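Fabric Care at Brusgate: Your Questions

Can I drape fabric over something boxy?
Yes, and everybody does. Smooth it with your palm first. Gray forgives most things, but it remembers creases. 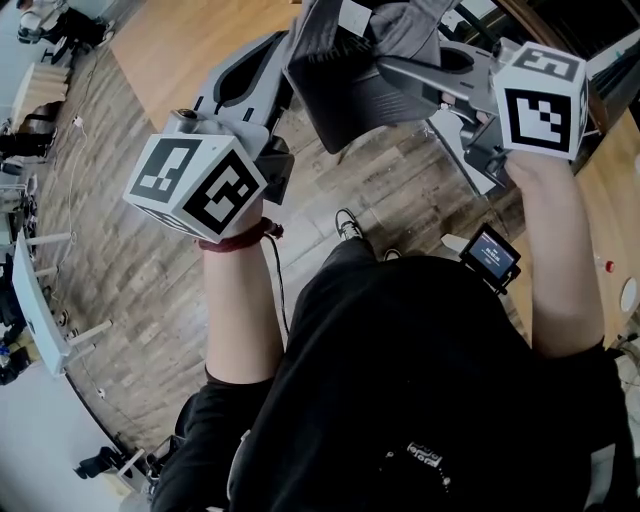
Gray fabric item, draped, over the plank floor.

Do I leave the card on?
Until you're sure. Returns without a card go to Jahangir Mondal, who has opinions.

How long do I have to decide?
Six days. Three if you've already washed it.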